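The Sponge, the Brush and the Rag: In Praise of Washing Up by Hand

I came to love doing dishes late, in a rented kitchen with a single shallow sink and a window that looked onto a bakery yard.
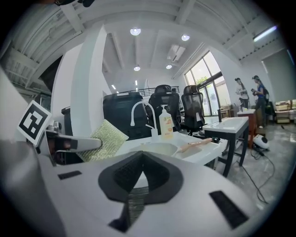 The apartment was in Briditz, a river town where I spent one long winter translating manuals for a pump company. There was no dishwasher, and no room for one. What there was, on a hook by the tap, was a wooden brush with stiff pale bristles, and I had never used such a thing in my life. I grew up with sponges. My mother bought them in bags and threw them out when they went gray, and I assumed the whole world did the same.

Within a week I was a convert, and I have been boring my friends about it ever since.

A good dish brush is a wonderful object! It keeps your hands out of water that is far hotter than you could otherwise stand, and hot water does most of the job. It gets into the ring at the bottom of a jar, the teeth of a fork, the little lip under the rim of a saucepan lid where old sauce likes to hide. It dries quickly if you hang it with the bristles down (I stood mine upright in a cup for years, which let water run into the wood, and the head split). When the bristles finally flatten, you demote it to muddy potatoes, then to boots, and it goes on being useful for another year.

People who love washing up tend to belong to a camp, and the camps follow the map more than you might expect. In Norðdahl, where I went in May for a friend's wedding, every kitchen I walked into had a brush, usually two, one for glasses and one for everything else. The bride's aunt washed 43 soup bowls after the party with a brush no bigger than a shaving brush and would not let anyone help. We were allowed to dry. I have rarely enjoyed an hour so much: steam on the windows, somebody singing in the hall, a stack of thin blue bowls going up and up on the table.

Farther south the sponge takes over, and I have softened toward it. It holds suds in a way no brush can, and it wraps itself around a wine glass. The two-sided kind, soft on one face and rough on the other, strikes me as a small piece of genius. I use mine for baking sheets and for the stovetop, wring it out hard when I'm done, and stand it on its edge so air can get at both sides. A sponge left lying in a puddle will smell by the next evening, and then your hands will too.

And then there is the rag. My neighbor in Movell, the hill village where I live now, uses nothing else. She knits hers from thick cotton, a plain square that any beginner could make in an evening, and she boils a pot of them every so often with a spoonful of washing soda. They get softer and uglier and better. She gave me one when I moved in and I was too polite to say I thought it was a potholder. It hung by the oven for a month before she spotted it and set me straight.

The village shop stocks all three, on the shelf between the candles and the mousetraps. The brushes come from Ornel, a workshop down the valley that opens its doors to visitors in summer, and of course I went. It's one long room that smells of sawn beech. A brush head there starts as a block, which is drilled with 60 holes, and each tuft is folded double and pulled tight with a single wire that runs through the whole thing. A practiced hand needs 20 minutes. I was given a block to try and took most of the afternoon over it, and mine came out looking like a startled hedgehog, but it washes dishes and I'm fonder of it than of anything else in the house.

The workshop makes 2000 of them a year by that method. They also sell replacement heads, so you can keep the handle you've gotten used to. Mine has gone dark where my thumb sits.

If you'd like to fall for the job yourself, begin with the order. Glasses first, while the water is clean and as hot as you can manage. Then silverware, then plates, then bowls, and the greasy pans at the end, when you should let the water out and run a fresh sink. Scrape everything well beforehand. Go easy on the soap, and rinse in a second bowl if you have the space. Leave burned rice to soak overnight with a lid on, and go to bed.

I do mine after supper with the radio on low and the back door open. The swifts come over the roof at that hour, and the kettle is usually on by the time I get to the pans.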